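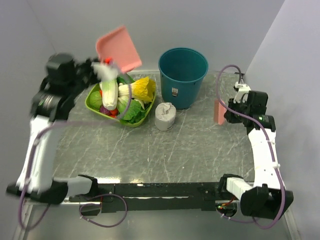
About us

Hello, and welcome to Flellix! I run a small cookery school in Bredholm, in what used to be the back half of a bakery, and if you've landed on this page you probably want to know who you'd be cooking with and whether you'd like it.

I came to teaching sideways. I spent years in the kitchen at Kermani, a canteen that could send out up to 1000 lunches on a busy day, and I loved the noise and hated the feet. People kept asking me how to do ordinary things, like getting rice right or using up half a cabbage, so I started showing friends at home on my evenings off. Then friends of friends turned up, my kitchen got silly, and I signed the lease here.

We cook everyday food. Soups, stews, flatbreads, big salads, the odd pudding when the plums are in. You won't be piping anything or making foam (I never got the hang of foam). Most of the veg comes from the growers out at Nandberg, and I plan the week once I've seen what they've got, which means the menu on the booking page does sometimes change at the last minute. Sorry in advance if you had your heart set on leeks!

Classes are small, 10 people at most, and you work in pairs. An evening class lasts two hours, including sitting down to eat what you've made, and I'm quite strict about the sitting down part. Bring an apron if you've got one you like, otherwise grab one off the hooks, and bring a tub for leftovers.

Complete beginners are very welcome. So are people who can already cook and have gone off it a bit, I get plenty of those and they're a joy. If there's something you can't eat, tell me when you book and I'll work round it.

We're closed for part of August while I have a holiday and the ovens get serviced, but I still read emails, just slowly. The stairs at the front are steep, so use the yard door if that's easier, the bell is on the left.

Page last updated 8/24/25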